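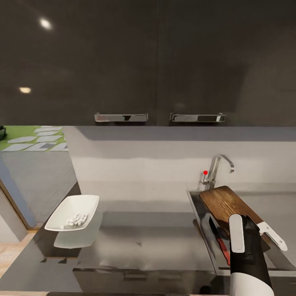 What does the Otus evaluation licence cover for a workshop that already owns its arm?

The licence covers the simulated kitchen, the arm and gripper models, the task editor and the log exporter. It does not cover the driver for a physical arm, which Schwerdtfeger sells separately under a yearly agreement.

The point is entered first as it was raised twice at the last review and answered differently each time. The wording above follows the supplier's written offer. Colleagues quoting the offer elsewhere should use the same wording. The price for one seat stands at 2,676 euros before tax, with support by e-mail included for the first year. A second seat is not discounted.

Installation was completed on the bench machine in the small workshop. The package asks for a licence file and a folder for logs, and accepts both without complaint. The folder path may not contain a space; the manual mentions this in the section on export and nowhere else. The shared drive has been renamed accordingly, and the old name will stop working when the evaluation closes.

The kitchen was loaded with its default lighting and default finishes. The tasks under review all concern the cutting board at the sink, this being the nearest match to the handling work set out in the Parivton proposal. The white dish was left at its default place on the counter and is not part of any task.

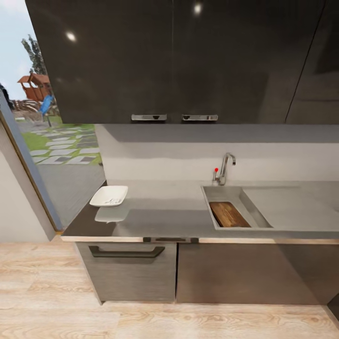

Cemolard, Oct 2, 2024

Present state of the evaluation, continued from the previous page. The board task was run 66 times from the same starting file, with the random seed advanced by one on each run. The log marks a run as complete when the board has been gripped, raised clear of the sink and held for two seconds. It was so marked in all but 9 runs. Of those, most ended with the grip closing on the rim of the sink, and the others were stopped by the joint limit warning. No run ended in a software fault.

The joint limit warning deserves a note of its own. It is given as a code and a joint number, with no angle. The angle can be recovered from the exported log, but only after the run has been closed. For teaching purposes this is a poor arrangement – a trainee will see the arm stop and will have no figure to work from. The supplier has been asked whether the angle can be shown on the status line.

Rendering was left on the highest setting throughout. The dark upper cabinets have a high gloss and return reflections of the light, and this has a cost in time on our machine. Lowering the reflection setting shortens a run noticeably and leaves the contact results unchanged as far as the logs show. Future batches should be run with reflections reduced, and the full setting kept for material that is to be shown to partners.

Contact behaviour is the part of the product on which the decision will depend. The friction value for the wooden board is fixed in the object file and may be edited by hand. The value supplied is on the high side. With a lower value, taken from our own bench notes, the board turned in the grip during two trial runs that had gone well before. These trials are not included in the batch total. 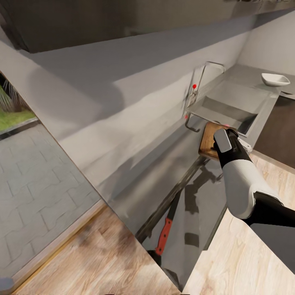 The same lower value was then applied to the knife, and a separate object file was saved under a new name so that the supplied one remains untouched. The knife has no task attached to it in the evaluation package, though it is a full physical object and will move if struck. Where it comes to rest is recorded in the log under 'loose items', together with the final pose of the board. That record is useful to us and was not mentioned in the offer.

The task editor is adequate. Steps are entered in a table, saved as plain text and can be compared between versions with ordinary tools. Undo works within a session but not after saving. Colleagues are asked to copy the task file before making changes and to put their initials in the first line.

Outstanding with Schwerdtfeger: the angle display, the terms for transferring a seat to a second machine, and whether the November release alters the format of the log. Our reading script depends on the present column order.

Outstanding here: repeat the full batch with the lower friction value and reflections reduced, using the same seeds. Logs to go in the Otus folder on the shared drive – new name, no space.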